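The shirt was half folded when the right arm stopped listening. It was a little after four in the afternoon at Wulo, a small automation shop in Sirness, and the arm kept closing its gripper long after the software had told it to let go. The left arm carried on with its part of the fold. Between them they pulled the fabric tight until a seam gave way.

No one was hurt. The damage came to one shirt and a stripped gear in the wrist. But Nosipho Matlala, who runs the folding project, shut down both arms and kept them down for 5 days.

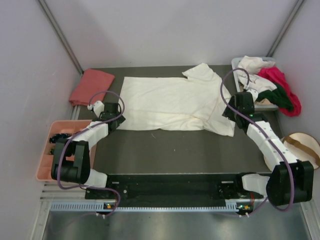
The logs pointed to a cable. On arms this size the wiring runs outside the body and flexes with every reach. After more than 3000 folds, one conductor had cracked inside its jacket, where it could not be seen. The signal dropped out only when the elbow was bent far back.

A dropped signal should have stopped everything. It didn't, and that worried Matlala more than the cable. The control program, called Skastia, treated a missing reading as no change and held the last command. The gripper had been told to squeeze, so it squeezed.

"We had tested for a dead cable," she said. "We hadn't tested for one that came and went."

Wulo has made 2 changes. A gap in the readings now cuts motor power to both arms -- not just the one at fault. And cables are replaced on a schedule, whether they look worn or not. Khokhar, the supplier of the wrist gears, has sent a replacement part. Matlala still wants a softer limit on grip force, and that work is due to start in December.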